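# Trying Out the Skollen Arm Simulator - Project Report

Team Saarinen, Intro to Automation, October

Our group got to pick any robotics product and spend half the term learning it well enough to tell the rest of the class whether they should bother. We picked the Skollen simulator from Turkavis, and we had a great time with it. It's a program that gives you a robot arm with a two-finger gripper inside a rendered house, and you write Python to make the arm do chores. You don't need any hardware. I ran it on a school laptop, and it only got slow when I left too many browser tabs open.

## What we wanted to find out

Could a group of beginners get a working pick-and-place program out of it before the deadline? And is the wrist view good enough to steer by? The second question was mine. The manual says you can run a whole task from that view, and I wanted to see how far I could get without peeking at the overhead map.

## Setting up

The install took one class period. The starter pack has 10 rooms and a folder of loose objects (cups, blocks, boxes, one very annoying spoon). The tutorials are written by people who clearly remember being new at this. Each one ends with a small thing to break on purpose, and I learned more from those than from the parts that worked!

One warning for the next group: the joint angles in the tutorials are in degrees, but the script library wants radians. We lost an afternoon to that. The arm went straight for the ceiling and stayed there, and we kept checking the wrong file.

## Working from the wrist view

After the basics I moved on to approaching furniture. The idea is to bring the open gripper up to a surface, stop short of it, and then go down slowly. From the wrist, everything looks tilted and much closer than it is, so at first I stopped way too early every time.

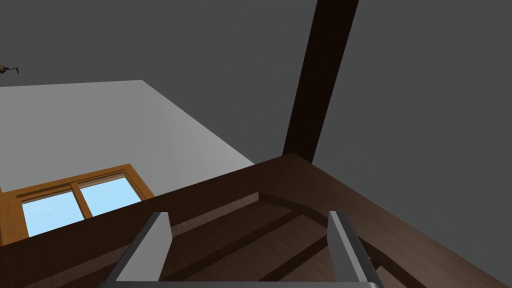 What helped was learning to use edges. A rim or a corner gives you something to line up with, and once I picked one fixed edge per room and wrote the approach around it, my results got a lot steadier. Hanne Lappalainen, who did our scoring, set up a loop that ran the same approach with small random changes to the starting pose, so I couldn't just tune it for one lucky spot.

## Results

We logged 336 runs in total. My first version, with no edge check, put the block down inside the target area in 2 out of the first 50 runs (yes, really). The final version managed it in more than half of its runs, and most of the misses were close. Tall, thin objects still tip over when the fingers close unevenly, and we didn't get to fixing that.

## How it compares

We also tried the free demo of the Bralteck kit for a week. Bralteck has nicer menus and a drag-and-drop editor, and if you've never written code I think you'd be happier there. But the demo locks the camera position, and for our project that was the whole point. Skollen lets you move the view, change the light and swap the furniture from one settings file.

Things I'd still like Turkavis to fix:

- The undo button forgets everything when you change rooms
- Error messages give a line number but not the file name
- Shadows are very faint, so it's hard to judge height from them

## Would we use it again?

Yes, and two of us already are - we're keeping our scripts going for the spring project, this time with drawers. The scoring loop and the radians fix are both in the shared class folder under "saarinen". Start with the third tutorial if you're short on time, and leave the spoon for last.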